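Plastic tube racks, funnels and caps — how do you keep a bench tidy?
Home Lab and Hobby Science > Storage and Set-up

wattlebird_anju
Hello all, long-time reader and very occasional poster. I look after the small science room at our community learning centre and I've been trying to get the bench gear into some kind of order before the new group starts. It's the usual mix: a clear acrylic tube rack, screw-cap tubes with blue lids, a couple of beakers, a petri dish, a little plastic funnel that goes missing every second week, and a few coloured trays and bins I've collected over the years.

My question is whether you put the tubes away in the rack or lay them in a tray. I've always been a rack person (my mum kept her spice jars the same way, lids up, so you could grab the right one without thinking) but I'm told I'm wasting space.
— Anju Jaiswal

gumboot_chemist
Rack, every time. Tubes roll. I chased one the full length of a bench in September and it still got to the floor before me!

sang_t
I'll be the one to disagree, and kindly I hope. A rack is lovely while you're working but it's an awkward shape to store, and it gathers dust in every single hole. I keep 200 tubes in shallow trays lined with a tea towel, caps all facing the same way, and the racks get stacked on the shelf above. Grey trays for clean, coloured trays for anything waiting to be washed.
Sang Trương

gumboot_chemist
200 tubes in trays, and how many do you pull out to find the one with the good cap?

sang_t
Ha, fair enough. Usually more than I'd admit to. But I do think it depends on whether the lids are labelled, and mine are.

Pristberg
Moving away from tubes for a moment, please don't lay glass bottles in with the small plastic bits. I lost a nice stoppered one that way. Glass at the back of the bench, standing up, plastic in front where little hands can reach it. I've got Warko bins, three sections each, and I'd happily buy them again, although my sister swears by the Ovex ones and won't hear a word against them.

wattlebird_anju
Thank you, all of you, I've had a good think over a cup of tea. I like the idea of glass at the back, and I'm half persuaded on the trays for long-term storage, though I'm keeping the rack out on the bench for class days. The three-section bin has been sitting there with nothing in it while I make up my mind — caps, funnels and droppers, maybe?

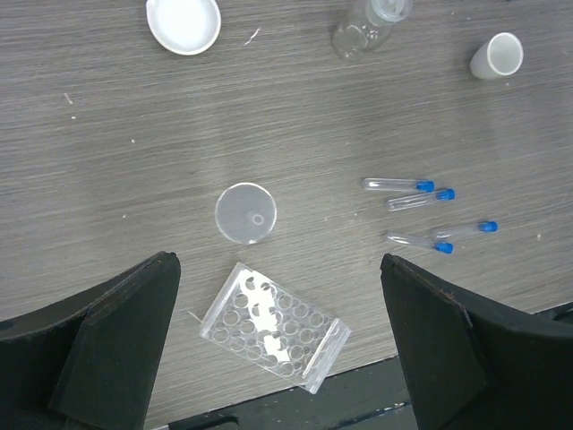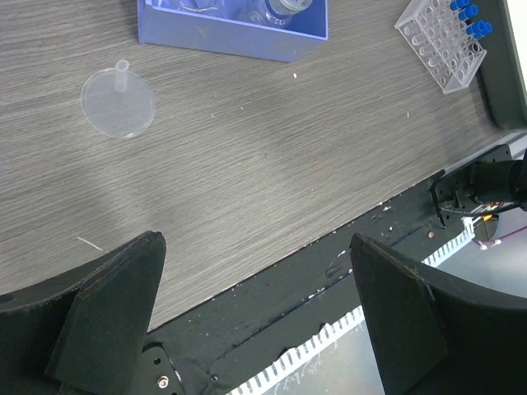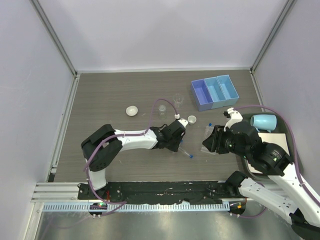
Replies after the photos

gumboot_chemist
Good to see those blue caps, you'd spot them from across the room. I'd stand all the tubes up in the rack, there's plenty of holes going spare. And put the funnel on a hook! Mine has hung beside the sink for years and I haven't lost it once.

sang_t
I notice there's a tray with a bottle lying in it, so I'm claiming that as one vote for my side. The mug is a worry though, Anju. I hope it's a lab mug and stays a lab mug.

wattlebird_anju
Strictly a lab mug, Sang, I promise. My tea lives in the office.

Pristberg
Caps in the left section, droppers in the middle, funnel on the right, and a strip of masking tape on the front of each with the name on it. The light blue ones take a marker straight on the plastic too if you don't mind it being there forever. Let us know how you go with the new group, and do check whether the petri dish lids have all got their bottoms. Mine never seem to match up.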